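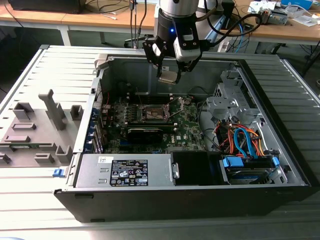 Subject: Re: [reuse-list] What is an old office desktop still good for?
From: Prys Jarman

Hi all,

I've been grinning at this thread all week. I had no idea so many of you were keeping old office towers going, and I want to add our bit from Laremport while it's fresh. We've had 147 machines come in from the council offices (all at once, on pallets, in the rain) and most of them are going straight back out to homes and small clubs. They're lovely things to work on! Big screws, labels where you want them, parts you can still find on a shelf. People write them off far too soon.

The question I keep getting is whether it's worth doing when a new budget laptop costs so little. I say yes, for anyone who mostly writes letters, pays bills and looks at photos of grandchildren.

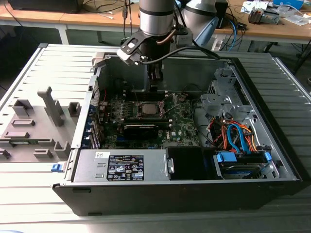 Bogdan Tomaszewski wrote:
I agree with most of this, but please don't skip the power bill. We ran 13 old desktops in the Skallen reading room and left them on all night for a whole winter. Nice machines, silly habit. Also, what are you doing about software updates when the maker stops sending them? A cheap tower that can't go online safely is a doorstop.

Fair points, Bogdan, and the updates one is the big one. We put Linux on everything that can't take a current Windows, and we sit down with each person for an hour before they take it home. Tanveer Naqvi wrote up how that's going for our newsletter, and I'm pasting the start of it because it made me so happy: 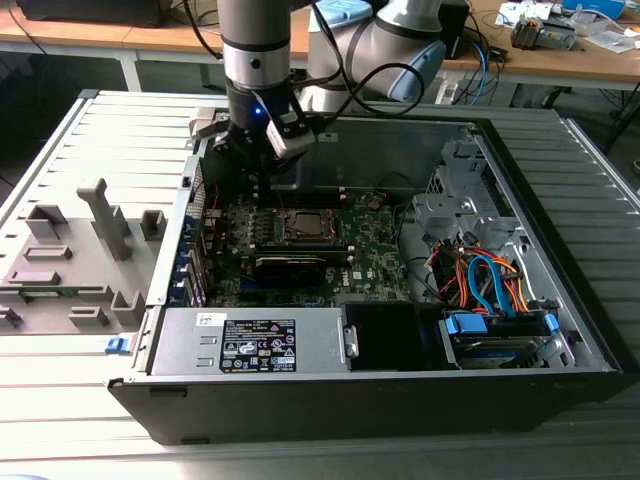
Laremport, October – The tables at the Jatoi hall were full by six, and there was still a line at the door. Most people had come for a computer. Quite a few stayed to help somebody else set up their email.

I'll send the rest to anyone who wants it. On power, we now set every machine to sleep after ten minutes, and so far I haven't had one complaint.
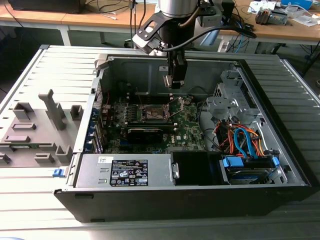
Keyboards are the other thing we're always short of, so if anybody has a box of them going spare, write to me off list. Babar Kiani has a van and doesn't mind a drive. Old monitors too, as long as the stand comes with them – I've had enough of propping screens up on phone books!

And Nusrat, yes, please do share the sign-up sheet you mentioned. Ours is a mess.

Prys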